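I gave up on a bookkeeping course in July, with 20 lessons still to go, and it bothered me for weeks. I had paid 700 for it. I'd told people at work I was doing it. Then one evening I sat down and worked out what I had really spent, counting bus fares to Pleltholm and the evening shifts I turned down, and it came to 3,522. That number made me go back.

The course is run by Bennani, who let me rejoin with the next group. Most of them were ten years younger than me and typed faster. I decided early on that I wouldn't try to keep up with them.

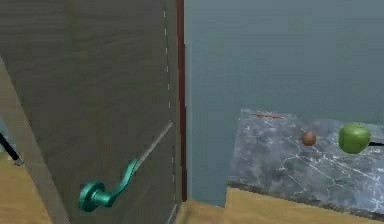
Doro read a draft of this and told me I was making it sound like a money decision, when I had been complaining all spring that I was bored at work. Fair enough. I was bored. I had been doing the same invoices at Andby for six years and could do them half asleep.

The change that helped most was small. The first time, I studied on weekends in long blocks, and by the second hour I was reading the same paragraph over and over. Now I do 30 minutes before breakfast, at the kitchen table, with the phone in the other room. If I miss a morning I leave it missed. Trying to make it up at night is how I fell behind before.

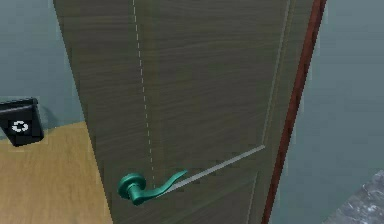 I also stopped copying out the handouts. I have two notebooks full of neat notes from the first attempt and I couldn't tell you what's in them. These days I close the handout and write what I remember, then check it. It's slower and my pages look terrible. Accruals took me four tries.

One thing I'd do differently is tell my manager sooner. I kept quiet because I didn't want to explain if I quit again. When I finally mentioned it, she moved my late shift so I could get to class on time, and asked if I wanted to sit in on month end.

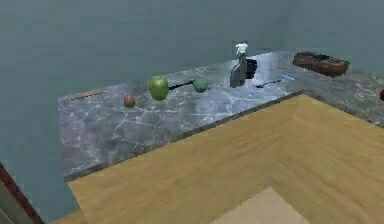 **Ülle Grigaitė**
Accounts clerk and evening student

Month end was a lot of waiting for other people's figures, to be fair. But I followed most of it, and I found one mistake in the prepayments that turned out to be mine. The exam is next. I've booked the morning slot and asked for the day off.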